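Noticias del taller de encuadernación: el papel de guardas y otras cosas de invierno

Queridos amigos, se nos ha ido el trimestre entre colas y prensas, y con tanto lío os debíamos unas líneas sobre el tema que más cartas nos ha traído desde el verano: las guardas que se ondulan.

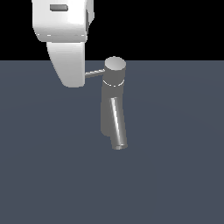 Vilja Hakala escribe que a ella le pasó con los tres primeros libros que encuadernó en casa, que los dejó toda la noche bajo un montón de diccionarios y que por la mañana las tapas abrían como una teja. Pregunta si la culpa es de la cola o de la paciencia, y añade que ya ha probado con menos agua y que entonces el papel se le despega por las esquinas.

Pues mira, Vilja, casi siempre es la fibra. El papel se estira mucho más en un sentido que en el otro cuando se humedece, y si la fibra de la guarda no corre paralela al lomo, la tapa tira hacia donde no debe y ya no hay diccionario que la convenza. Antes de cortar, dobla la hoja con suavidad, sin marcar el pliegue, primero a lo largo y después a lo ancho: el lado que se deja doblar sin protestar es el de la fibra. Apúntalo con lápiz en una esquina, que luego, con los recortes mezclados en la mesa, no hay quien se aclare (yo misma he tirado pliegos preciosos por confiarme).

Lo de las esquinas es otra cuestión. Con la cola demasiado espesa se seca el borde antes de que te dé tiempo a asentar el papel, sobre todo si tienes la calefacción puesta, como ahora. En el taller usamos engrudo de almidón mezclado con un poco de cola blanca, extendido desde el centro hacia fuera, y frotamos con la plegadera por encima de un papel limpio. Después, secantes nuevos a cada lado, que se cambian a la hora, y prensa hasta el día siguiente. ¡Y no vale levantar la tapa para mirar!

Aprovecho para contaros que ha llegado el papel Prornia que muchos esperabais desde agosto. Hemos recibido 200 pliegos en crudo y 175 en gris azulado, y se pueden encargar de uno en uno. El azul es más bonito de lo que parecía en el muestrario, aunque mancha un poquito los dedos cuando se moja.

El 19 de diciembre abrimos toda la mañana para quien quiera terminar sus cuadernos de regalo. Alois Koller se ocupará de la guillotina, así que traed los bloques ya cosidos y con las medidas escritas. Habrá café, y galletas si llegáis temprano. Las prensas grandes son dos y se reparten por orden de llegada.

En el próximo boletín hablaremos de cabezadas bordadas a mano. Si tenéis hilos de seda que no uséis, guardádnoslos, por favor.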